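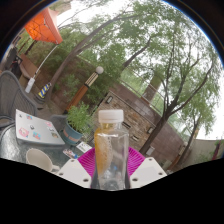 Photo: Sostance project team

Progress report to the Flidus Fund
Sostance wearable project, second grant period
2018-05-20

Dear friends at Flidus,

It is a pleasure to be writing to you again, and with rather more to tell than we had in February, when the first sample watches were still sitting in customs and we were all getting very good at refreshing the tracking page. They did arrive in the end (all 203 of them, well packed), and most of this report is about what we have learned by wearing them.

You will remember that the grant pays for a simple smartwatch for people who have never owned one and may not much want one. It tells the time, counts steps, buzzes for calls and medicine reminders, and does very little else. Sokeo built the hardware, and we wrote the software that runs on it and the phone app that goes with it.

Battery life was our biggest worry last time. The February software got through a day and a half on a charge, and our testers let us know, kindly but often, that this was too short. We found that the watch was waking its screen every time a sleeve brushed against it. With that fixed, and with the heart rate sensor checking less often at night, we now get four days. We are very happy with that!

The strap has been a harder road. The first clasp was too stiff for anyone with sore hands, and the second came open when people were gardening. A third version is being made up by Dlamini, who have been patient with us, and we hope to have it on wrists within a few weeks. It will cost a little more for each watch, and we have moved money over from the travel line to cover it, as we agreed with you by phone.

Testers have sent in 583 comments so far. A good many are about the size of the numbers on the main screen, so there is now a large-number face, and it has become the favorite by a long way. Pairing with older Android phones is still hit or miss, I'm sorry to say, and it will take up most of our programming time over the summer.

If the clasp holds up, we would like to go ahead with the first run of 3,000 watches on the schedule in our proposal. We would need your written approval before placing that order with Sokeo. The spending tables and the full list of open bugs are attached separately.

With our warm thanks, as always,
The Sostance team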